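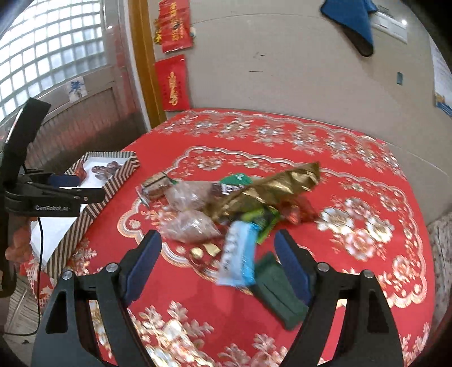
Casting and Contracts in Television Advertising
Speaker notes, Irwood session, 7 December 2022
Speaker: Silvia Sýkora

Opening

Welcome delegates on behalf of the Husura agency. Thank Helmut Thiele for chairing. Questions will be taken at the end.

Note 1. Open casting

In October the agency held an open call for a Grollell commercial. We received 2,724 applications for four speaking parts. Applicants were asked for a short self-recorded reading, and 300 were invited to attend in person. Pause before moving to the next note.

Most of those invited had no previous screen credit. The client had asked for unfamiliar faces, and the call was worded accordingly.

Note 2. What the performer signs

Explain the difference between the session fee and the usage fee. The first pays for the day's work. The second pays for the right to show the commercial, in named countries and for a fixed period -- in the Grollell contract, 18 months. Online use was listed separately.

Performers should ask which rival products they may not advertise during that time. An exclusivity clause can rule out other work, and the fee ought to reflect this.

Note 3. Younger performers

Licences must be in place before the first fitting or rehearsal, and a chaperone is to be named on the call sheet. Refer delegates to the printed guidance at the registration desk.

Note 4. After broadcast

Requests from the press go to the agency in the first instance. Performers may list the commercial on their CV once it has been shown, but not before.

Hand back to Mr Thiele for questions.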